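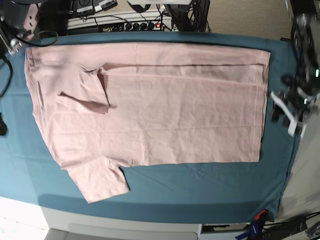
How do I fold T-shirts so they all come out the same width?
Mine end up different sizes and the drawer won't shut.

stasdale40
Lay it face down, fold one side in with its sleeve, then do the other side to match. Bring the hem up to the collar and fold again. I love doing a whole pile this way, it's so satisfying!

Mutiso
Slip a magazine under the collar and fold round it, then slide it out. Brilliant for kids' tops too!

prindow700
I just roll mine.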